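Week two of recording kitchen chores with the hand-held grippers, and my forearms have opinions. A few notes before I forget!

We started at 2,338 clips on Monday. Tonight the counter says 2,756 – so yes, the pace is picking up (bring snacks).

Biggest lesson so far: slow down at the grab. I move like a person in a hurry, and then the robot learns to be in a hurry too. Now I open the jaws wide, pause a beat, then close. It feels silly for the first hour.

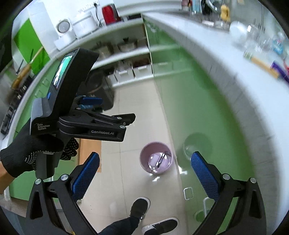
Second lesson: two hands is so much harder than one. My left always wants to help out too early, and then I have to toss the take and go again. I tossed 4 in a row this morning, all the same lid.

I did try remote control back in April, on the Plokham setup. Fun, but I was way slower, and I kept losing track of how far away the cup was. Doing it by hand just feels like chores with big clumsy fingers.

Goal for the Skemham kitchen set is 3,438 clips. Then we move on to Bistero, where I'm told there is a dishwasher. Pray for me.

More tomorrow if I can still type!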